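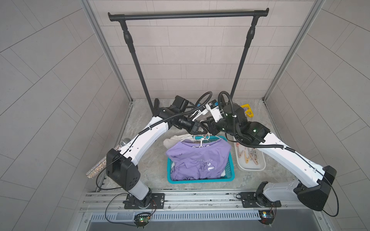
Clothes still smell musty after washing, even fresh out of the dryer

Posted by Shiela Tagle in Laundry & Cleaning

We moved to an apartment in Tarnstead in May and the laundry has had a sour smell ever since. It is worst on towels and my husband's gym shirts. They seem fine when I fold them, but as soon as they get a little damp the smell is back. The washer is a front loader that came with the apartment. I use a full cap of liquid detergent plus softener and mostly wash on cold. I already tried a second rinse and it made no difference. Is it the machine or am I doing something wrong? I don't want to buy a bunch of products if I can avoid it.

3419 views

Rogelio Samonte

Probably both. Start with the machine. Pull back the rubber gasket on the door and wipe inside the fold with a rag. If it comes out gray and slimy, that is a good part of your smell. Then find the drain filter, usually behind a small panel at the bottom front. Put a towel and a shallow pan down first, because water will come out when you open it. Clean it, put it back, and run the hottest cycle empty with washer cleaner or bleach in the detergent drawer. One or the other, never both together.

After that, cut the detergent. A full cap is too much for a normal load. I use 2 tablespoons in mine and the clothes come out fine. Skip the softener on towels and gym clothes – it leaves a coating that holds on to body oil and odor.

For the towels you already have, wash them once on hot with no softener, then dry them all the way. You may need to do it twice. Check the care label on the gym shirts first, since some of them can't take hot water. Soak those in warm water with oxygen bleach for a few hours instead, if the label allows it.

Leave the door and the detergent drawer open between loads.

famwood_renter

vinegar. works every time for me

baluyot50

Don't let wet stuff sit in the washer overnight. I used to start a load at bedtime and move it in the morning and everything stank. Also hang damp towels up before they go in the hamper. If the gasket has black spots that won't wipe off, ask the landlord for a new one. Mine was replaced for free, but it took nearly 50 days and a lot of calls.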